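Laundromat etiquette: how long before you can move someone's stuff?
Neighborhood Talk > Rants and Small Claims

kenmont_kev
Posted 2020-08-22

Settle something for me. This morning at the laundromat on Maes Street a washer finished and sat there, done, lid of my patience slowly lifting. I waited through a whole podcast. Then I moved the stuff into a clean basket, neatly, and I may even have folded a towel. The owner came back with an iced coffee and looked at me like I'd read her diary.

So what's the grace period? My wife says ten minutes. My brother says you never touch another person's wet clothes, period, but my brother also hasn't done his own laundry since college.
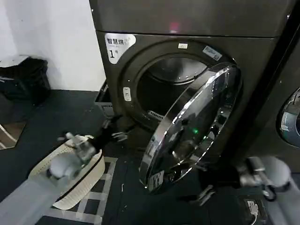

And before anyone says "just use a different machine," it was Saturday morning. There was no different machine. There was me, two bags of gym clothes, and a vending machine that sells one kind of cracker.

sockpuppet60
Ten minutes. Your wife is right and you should tell her so in writing.

Periklis Athanasiadis
Zero minutes. The cycle ends, the machine belongs to the public. I set a timer on my phone like an adult. If I can time an egg I can time a permanent press.

dryheat
Hard disagree. People have kids, people have buses to catch. I got back two minutes late once in July and a man had dumped everything on top of the machine, including a bra, which then slid down behind it. I had to fish it out with a coat hanger while he watched the ballgame. Two minutes!

Periklis Athanasiadis
Sorry about the bra but that sounds like a basket problem. Basket, fine. Top of machine, barbaric.

kenmont_kev
I used a basket. I want that on the record.

Cor Mertens
I ran a place like this for years over in Laltau, 500 square feet and one working change machine on a good day. We tried a sign that said 10 MINUTES. People argued about when the ten minutes started. We changed it to BE CONSIDERATE and they argued about that. Finally I took the sign down and the arguing went on without it.

My own view: washers, ten minutes, basket only. Dryers, leave it alone. Warm clothes are personal.

sockpuppet60
Why are dryers different?? If anything the dryer stuff is clean AND dry, so it's the less gross one to touch.

Cor Mertens
Can't explain it. In all those years I broke up maybe one fight over a washer. Dryers, I lost track.

zurotetti_fan
Because with a dryer there's always the question of whether it was done. Half the time they come back and say they were going to put more money in. You've just ended somebody's jeans early.

Also Kev, the crackers. Are they the Zurotetti ones, the square ones with the rosemary? I would do laundry there on purpose.

kenmont_kev
They are. They taste like a candle, but in a good way.

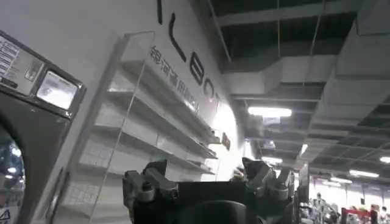

Front-loader, gray panel, white instruction label on the left.

dryheat
Can we talk about the people who stuff a front-loader till the door won't shut and then lean on it with a hip? That's the real crime. Then it goes off balance and walks toward you during the spin.

mrs_pennyworth
I've lived in Kenmont 60 years and in my day you stayed with your wash. You brought a book. I read the whole of a 300-page novel about a lighthouse in that kind of chair, you know the orange ones. It was not a good book but my sheets were never touched by a stranger.

Periklis Athanasiadis
Mrs. P gets it.

sockpuppet60
Some of us have jobs, Periklis.

Periklis Athanasiadis
I have a job. I also have a phone with a timer in it.

zurotetti_fan
Kev, did she say anything to you? The iced coffee lady?

kenmont_kev
She said "oh, you folded it." I still don't know what tone that was. I've been running it back in my head since lunch. Then she put everything in a dryer and went out again, and when it finished I sat there and didn't go near it.

Cor Mertens
Good man.

dryheat
Folding wet towels is a little weird though, Kev.

kenmont_kev
It was ONE towel.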